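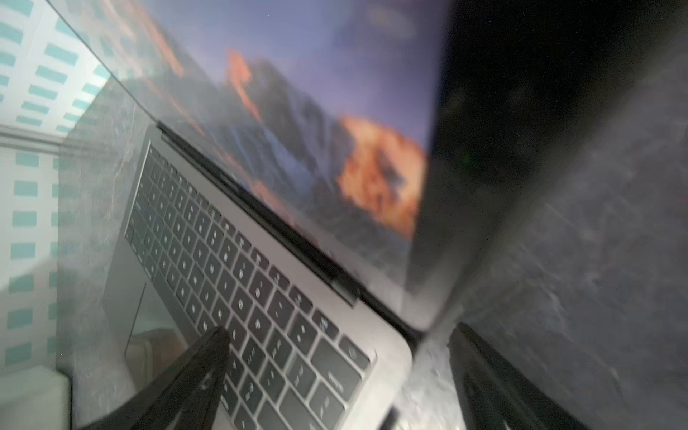 An open laptop at the Maltari workroom in Tillavow.

The Maltari shared workroom in Tillavow will stay open until 8 in the evening starting in March, two hours later than it does now. The change follows a members' survey in which longer hours came out ahead of new furniture and a second printer.

The workroom is on the ground floor of the Kaewkla building and is used by people who need a table, a power outlet and a place to leave small supplies between visits. It logged 3,797 visits last year, the highest figure since it opened.

"Most of our members have day jobs, and by the time they get here we are putting the chairs up," said Tassanee Suksawat, who manages the room. "They asked for evenings, so that is what we are going to try."

The later hours will run as a trial through the spring. Monthly membership stays at $20, and members who already pay by the year will not be charged extra. Day visitors can still come in without signing up but will need to leave by 6.

Suksawat said the room has also been changing how it stores things. Tape, bags of small parts and other odds and ends used to go into a cabinet by the door, where they were hard to find. Wire mesh baskets now hang on the walls near the work surface – one white, one black – and members are asked to write on their bags in marker before leaving them. A wooden box with a handle on the lid stands on the table as well.

"I would like people to write more on the bags than they do," Suksawat said. "A number makes sense to the person who wrote it, and I am the one who gets the phone call."

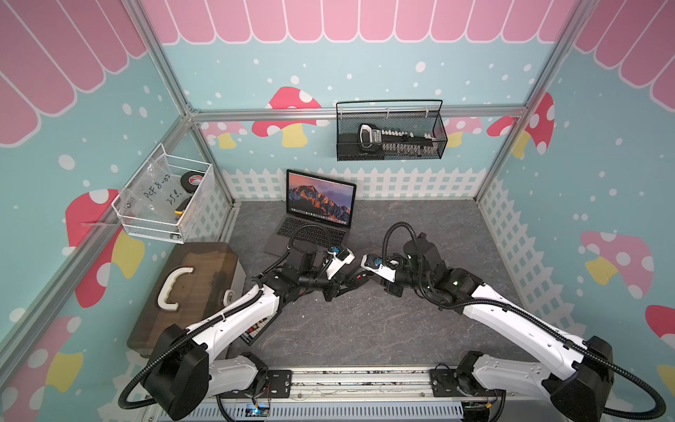 Laptop rules updated

Members may continue to leave a laptop open on the table while they step out, but for no longer than an hour when the room is busy. Chargers have to be unplugged at closing time. The front desk will keep a spare charger to lend, paid for by Memik, the repair shop across the street.

Bags left in the baskets will be checked at the end of each month. Any with no writing on them will be moved to the front desk and kept there for two weeks.

Keys for the evening hours can be picked up at the desk during the last week before the change. Members need to bring their card and sign for the key in person. The side entrance will be used after 6, when the main door of the Kaewkla building is locked.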